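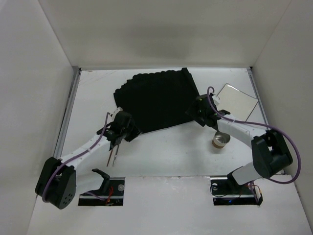 A black cloth spread on a white tabletop between two robot arms.

Flestside laundry pledges quicker folding, offers few numbers

2023-08-01

The Rasemum laundry in Flestside says it will cut the time it spends folding table linen before the fall banquet season. It has said so before.

A notice sent to customers in July promises that plain cloths will be "flat, square and stacked" the same day they come out of the dryers. The laundry handled 854 cloths in its busiest week this year, according to the notice, and 393 of those were black. Black is the color restaurants ask for most and complain about most. It shows lint, it shows creases, and a hem that has gone wavy in the wash shows from across the room.

The notice says little about hems. Folding a cloth in half is easy when the corners meet. A cloth that has pulled out of shape has to be spread out and tugged straight first, and that is where the minutes go. Rasemum gives no figure for that step. It says only that spreading and folding together should take "far less time" than now.

Customers have reason to wait and see. Last year the laundry announced a similar speedup, and the Leite banquet hall still got 388 cloths back a day late for a wedding weekend. The hall says it ironed nearly all of them again on site. Rasemum called that a delivery problem.

The price is going up either way. From September, the charge for folded linen rises 10 percent, while unfolded linen stays the same. Asked whether customers would get money back if the cloths arrived creased, the laundry said it would look at complaints one at a time.

Gredach, the other linen service in town, said it has no plans to change its prices or the way it folds.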